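Engine cell notebook, dual-fuel conversion (Urnum)
April 14, 2020

In early. Cell cold overnight, jacket water heater tripped again. Reset it, let it soak while I did the gas train checks. Third trip since we moved the heater to the new board so its probably the breaker and not the element. Left a tag on it.

Plan for the day was the pilot injection sweep at 75 per cent load, gas mode, then changeover gas to diesel and back. Got the sweep, got half of the changeovers.

Gas train
Double block and bleed tested with nitrogen, both valves tight. Bleed valve slow to close, you can hear it. Not a fail but I don't like it. Vent line clear. Detectors bumped, all came up, the one over the valve enclosure slower than the others. Annular space fan ok on the main, didn't test standby, do that tomorrow before anything else.

Filter ahead of the regulator opened up. Grey fines in the bottom, not a lot. Bagged and labelled. If it's weld scale from the new spool then Bratu didn't flush it like the paperwork says. Ionuț to chase them.

Evaporator (Luvel skid)
Glycol loop took ages to get up to temp. Outlet gas temp hunting a bit at low flow, steadies once the engine is drawing properly. Tried dropping the gain on the outlet controller, better, but now it's lazy on a load step. Put it back halfway between. Needs someone to do it properly instead of me twiddling between runs.

Frost on the flange upstream of the skid inlet valve, port side of the pipe only. Insulation collar has slid down. Pushed it back up and taped it. The tape won't last.

Pilot sweep
Started from the March settings. Exhaust temps by cylinder, bank mean held at 459 C at the baseline point, then creeping up as pilot quantity came down. Cyl 4 is the odd one out as always. Swapped the thermocouple with cyl 5 and the oddness stayed with 4, so it is real and we can stop blaming the sensor.

Smallest pilot setting gave misfires on 4 and then on 2. Backed off one step, clean. Called that the floor for now. Knock margin fine the whole way, colour on the Visurel combustion screen stayed green apart from one blip that I think was me leaning on the cable.

Rail pressure steady. Lube oil 4 hours in looked normal, sample pulled and sent.

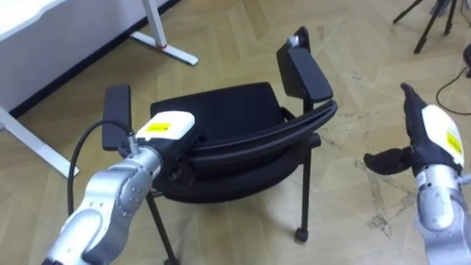
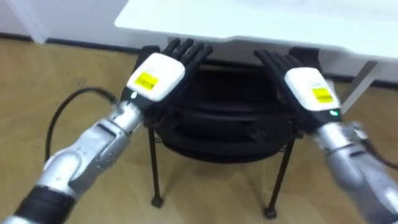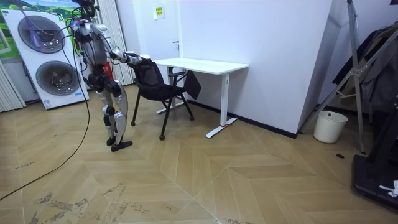
Shuk-fan Tai: cyl 4 isn't a mystery to me, look at the gas admission valve before you touch pilot timing again. If its opening late you get a lean charge and it will drop out first every time, whatever you do with the pilot. Pull the valve and put it on the flow bench. And please don't call it the floor until we've done it with the charge air warm, the yard will run this engine in ports a lot hotter than our shed.

Fair. Valve 4 comes out tomorrow. Changing "floor" to "floor, cool charge air" in the results sheet. Hadn't thought about admission timing, the logger only gives us the command and not the actual lift.

Changeovers
Gas to diesel at 75 load, no fuss, speed dip small. Diesel to gas took longer than the spec wants. 314 seconds from request to full gas against a limit of 300. Ran it again straight after, came in at 275. Only thing different second time was the gas line already being warm, so maybe the permissive is sitting waiting on gas temperature. Gudrun wants the permissive list printed with timestamps so we can see which one is last to go true. Good idea, should have had it from the start.

Emergency trip from gas mode: not done. Ran out of time and the cell fan was starting to squeal. Niamh heard it from the corridor. Belt, I hope.

Loose ends
- standby annular fan test, first thing
- pull gas valve 4, flow bench, compare with 5
- filter fines to the lab, ask for metals
- heater breaker (tag is on, don't just reset it like I did)
- insulation collar, proper strap, no tape
- bleed valve slow, order a seal kit now as they take weeks
- fan belt

Paula asking when class surveyor can witness the changeover. Told her not until the diesel to gas time passes cold, twice in a row. She needs a date for the yard though, they are holding the tank foundation drawings on the back of it, which makes no sense to me because the tank doesn't care about our changeover time. Different hold point I think. She'll ask.

Also the drawing for the vent mast in the shared folder is the old one. Rev C has the mast moved aft, clear of the funnel intakes. Deleted nothing, just renamed the old one with OLD in front so no one prices off it.

Shut down in diesel, purged the gas line with nitrogen, pressure back to zero on both gauges. Isolation valve at the wall closed and locked, key in the box. Logger files copied over, the second changeover is in the same file as the first so scroll down. Clock on the logger is an hour out, didnt fix it mid-run, will do it before we start tomorow.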